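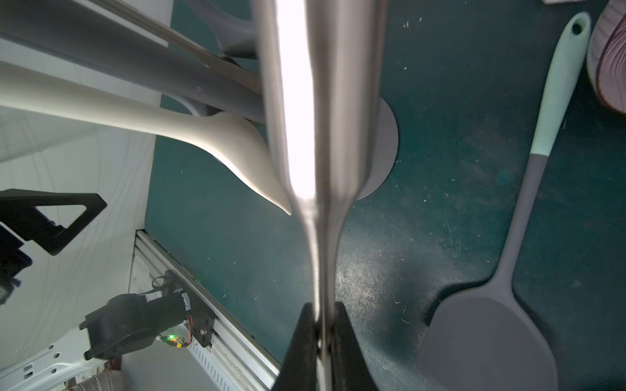 Wrist view, fingers closed on the neck of a steel utensil.

Two-arm utensil cell: grip point drifts, mat wear, cable loops
Asked by Malachy Nic Giolla, September 11, 2018

I look after a two-arm cell with parallel grippers and a camera at each wrist. The task is picking kitchen utensils from a stand and setting them down on a teal mat. Base plates are bolted to a rail along the front.

After 2,000 cycles one arm closes off center on thin handles. Wide silicone handles are fine. On a thin shaft one finger touches first and pushes the utensil over before the other finger arrives. The offset is 2 mm at the fingertips. I re-homed the gripper and nothing changed. Finger screws are tight.
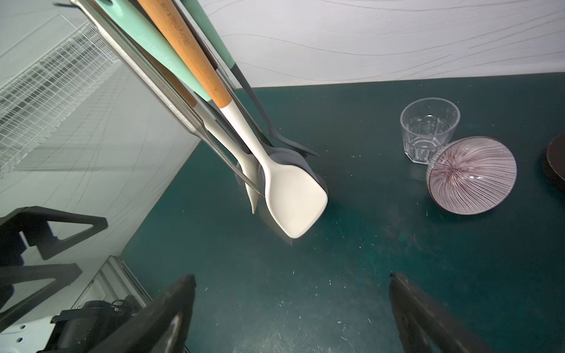 The offset is the same whether the arm comes in high or low, so I don't suspect the elbow. It does vary with wrist roll. Is this the wrist, the gripper, or the camera calibration? I would prefer not to pull the wrist apart if I can avoid it.

2 answers

Answer 1 — accepted
Lakshmi Raju
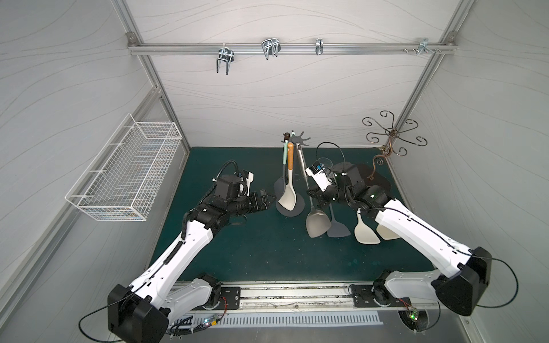 Reading time: 1 min

If it varies with roll, check the camera mount before the wrist. A camera bracket that has shifted gives an error that rotates with the wrist, and re-homing the gripper does nothing for it.

1. Park both arms. Power off the one you are working on.
2. Push the camera bracket sideways with a fingertip. Any movement at all is too much.
3. Look at the cable loop above the wrist. It needs slack through the full roll range. If it goes tight near the end of travel it pulls on the module every cycle, and the screws back out.
4. Tighten the bracket, then rerun hand-eye calibration with 26 poses or more. Spread them over roll. Most people spread them over position only and get a result that looks good and isn't.
5. Close on a straight steel rod held in a vise, at four roll angles. Measure each side with a feeler gauge.

If the gap is even at all four, stop there.

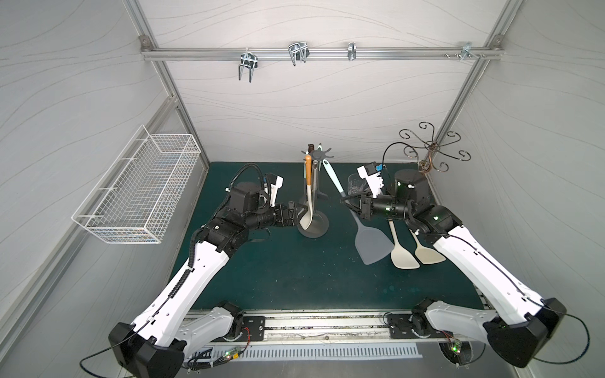

Do the other arm at the same time, including the cable. Also check the carriage plate bolts while the arms are parked. Work from the middle of the plate outward and mark each one with paint. I use Velik marker, any brand will do. A loose plate shows up as an error that changes with reach, so it is probably not your problem, but it takes 30 seconds to rule out.

Scuffs on the mat are harmless unless you locate the surface by vision. Wipe the lint off anyway.

Comment — Malachy Nic Giolla: Bracket moved. Step 5 now reads even. Thanks.

Answer 2
Boonyarit

had this on a Sturden gripper, was the finger pads. swap left and right and see if it follows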